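Clundholm Reentry Services Directory

Data card and README, maintained by the Flesent project 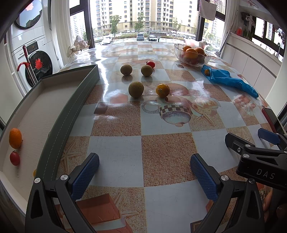
Summary

The Clundholm Reentry Services Directory is a set of structured records on organizations that offer help to people returning home from prison or jail. It covers housing, job training, record clearing, recovery support, family services, and legal aid. The records are intended for case managers, public defenders, librarians, and researchers who study access to services. The current release is version 5.

Contents

The release consists of 2 tables and a short code list.

providers.csv: one row per organization, with name, county, mailing address, public phone number, languages spoken, and type of funding.

services.csv: one row per service. An organization that runs both a shelter and a job program has a separate row for each, linked by provider_id.

codes.txt: definitions for the service categories, eligibility flags, and status values.

All files are in UTF-8. Fields are separated by commas and text fields are quoted. A blank field means that the provider did not answer the question. The value "none" means that the provider answered and has no such rule or fee.

Sources and collection

Records were gathered from public listings, county resource guides, and a questionnaire sent to each provider. Staff then called every organization to confirm its hours, its intake process, and any rules on past convictions. Calls were made on weekdays between 9 a.m. and 4 p.m. A provider that could not be reached after 5 attempts was kept in the file with the status "unconfirmed."

The questionnaire was drafted by Nives Mancuso and revised after a trial with providers in the Ferri district. Questions on conviction history were rewritten at that stage. Several providers had read the original wording as asking about their own employees.

Eligibility fields

The field conviction_rule records whether a provider excludes applicants on the basis of a past offense. Accepted values are "none," "case by case," "some excluded," and "closed." Users should read this field together with rule_notes, which holds the provider's own wording.

The field lookback_months gives the period during which a past offense is considered. Where a provider stated the period in years, it was converted to months. A one-year period therefore appears as 12.

The field veteran_priority is set to "yes" only when the provider confirmed a written policy.

Personal information

The directory contains no information about clients. Names of individual staff members were removed before release, and direct phone lines were replaced with the main office number. Addresses of domestic violence shelters and of certain recovery homes are withheld at the request of the providers.

Known limitations

Rural counties are less fully covered than the city. Small faith-based programs often have no public listing and are likely to be missing. Waiting times are reported by the providers and have not been checked against intake records. Bed counts are capped at 100 in the public file, and larger values are shown as 100.

The directory does not measure quality. Inclusion is not an endorsement, and the data should not be used to rank providers or to make decisions about any person's release, supervision, or benefits.

Updates

A full review takes place each March. Corrections received between reviews are entered in the Kakier change log and applied to the next release. Records for closed programs are retained with the status "inactive" so that earlier studies can be repeated.

License and citation

The directory may be copied and adapted for noncommercial use with credit to the project. Suggested citation: Flesent, Clundholm Reentry Services Directory, version 5.

Contact

Questions about the data, including requests to correct or remove a record, should be addressed to Remo Testa, data steward. Please include the provider_id and the name of the field concerned.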